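Two Elections With the Briline Canvass Kit
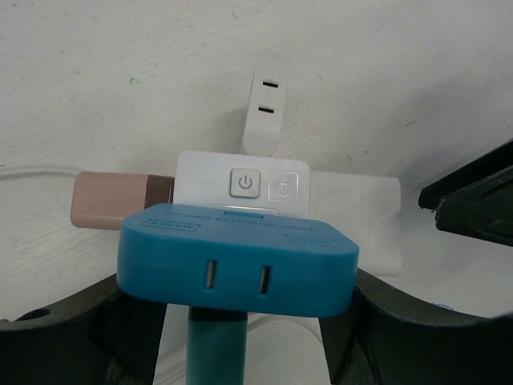
I've been knocking on doors for local candidates long enough to remember when the whole operation ran on a clipboard, a pen tied to it with string, and a county voter list that was already out of date by the time it came off the printer. So when our town council campaign bought the Briline Canvass Kit, I was curious and a little grumpy. I have now carried it through two elections, a sleepy spring primary and a much louder November, and I think I can give it a fair hearing!

The kit is a hard-backed folder with a shoulder strap, a pad of walk sheets, door hangers you fill in yourself, and a login for the phone app that keeps track of who you've talked to. Our box came with 100 door hangers, which sounds like plenty until you get a sunny afternoon and a neighborhood where everyone is out shopping. We ran through them in one weekend and had to order more.

What I love is the walk sheet. The print is big, the street order makes sense (odd side going up, even side coming back), and there's a proper space for notes, so you can write down that a person cares about the library hours or wants a yard sign. The Prirnen folder we used before gave you a box the size of a postage stamp. I had a lovely long talk with a retired bus driver about school bonds and could fit maybe three words of it.

The app is a mixed bag. It's friendly enough, and new helpers picked it up after a short walk around the block, but it took roughly 4 hours for my notes to show up on the campaign's main list, and in the last days before the vote that's too long. We sent people back to doors that had already been visited, and a few folks let us know it.

The strap could use some padding too. I'd still buy the kit again for a council or school board race, and I'd keep a paper copy of every sheet until Briline speeds up the app.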